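Search this site
Go

The actress, the hospital and the word "stable"

4th June

By my count of open tabs there were 16 versions of the Nayara Pacheco story last night, and I'd bet my lunch that they all came from one post. You'll have seen it. Star of the old Trindade films, aged 62, taken ill, "rushed" to a clinic, family "at her bedside", fans "praying". Then, a paragraph down, she's already back home.

So which is it? If she's home, why is the headline still rushing her anywhere?

I went looking for the source. Most of the pieces point to Pladel, the gossip site, and Pladel points to "a person close to the family". That person has been busy. In April the same phrase was attached to a story that Pacheco was coming out of retirement for a Svetozár Bednárik picture, and I've yet to see a camera turn over on that one.
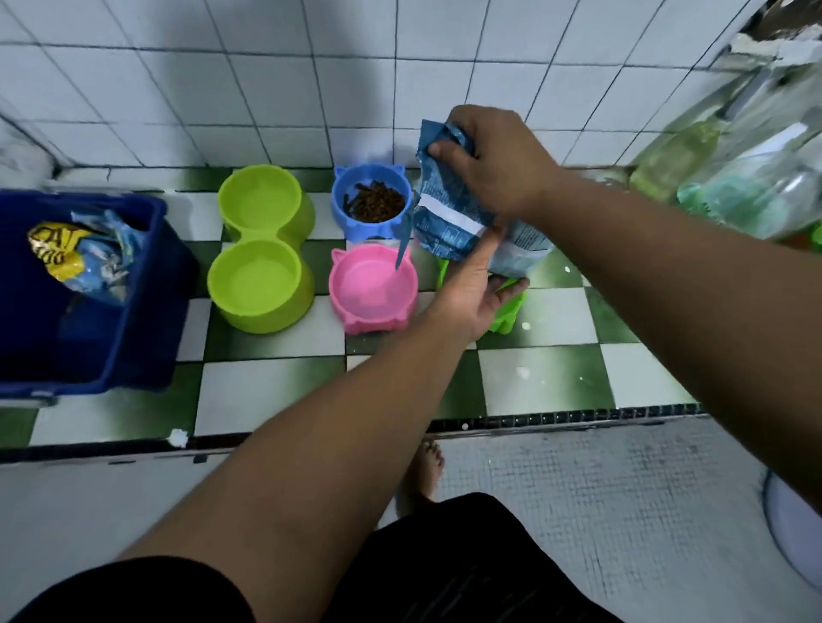

What bothers me most is the medical detail. One version had her blood pressure down to the last digit. Another said she was "100 per cent recovered", which no doctor I've ever sat in front of would say about a cold. Somebody either made those up or was told things they shouldn't have been told, and I don't much like either.

Then there's Bednárik himself, "said to be worried". Said by whom? They made Imley together decades ago, all 90 minutes of it, and as far as I can find they haven't shared a stage since. Perhaps he is worried. I'd like to hear it from him before I'm asked to feel moved.

I'm not claiming she's well. I've no idea, and that's rather my point – nor have the people writing it up. Her own agency put out two lines saying she'd had a short stay and wanted some quiet. Two lines! I believe those more than the rest put together, though I notice the agency also found room to mention the Trillusetti box set.
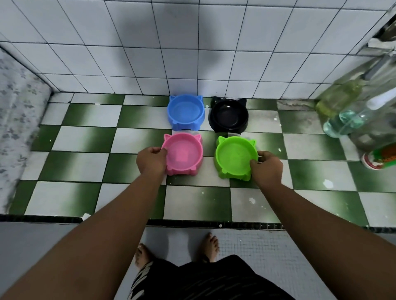 Four cat bowls, ears and all.

If a proper statement comes out I'll add it at the foot of this post. Until then I'm leaving the tabs shut.

Comments (3)

marrowfat
The bedside photo on one of those sites is from a film. She's wearing the same nightdress in Imley.

Dot in the hills
Bit harsh on the fans, some of us really are worried about her.

pelham_k
Pladel has changed its headline twice since this morning. No correction, of course. Love the pink bowl.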